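Home Files Data card Issues Licence

# Serholm Clutter Picks

Hand-collected grasp examples for the Sala policy. Release 2, August 24, 2026.

The set holds 600 episodes, 151 of them from the Benville table. Each is one person with hand-held grippers and a heap of household odds and ends. We have not shown that any of it carries over to a robot arm, and the early Dindex results should not be read that way.

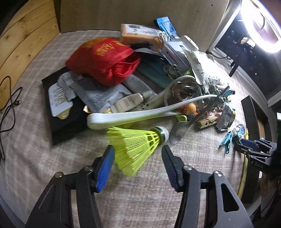 One reply on the tracker, from the Dindex side, was that clutter is cheap to pile up and that light things like a shuttlecock teach a policy very little about grip force. We agree – force isn't recorded at all.

Labels were written by the same people who did the picking. Treat the success flag with care – some 200 have had a second look.

Related
- Serholm Drawers
- Sala baseline notes
- Changes since April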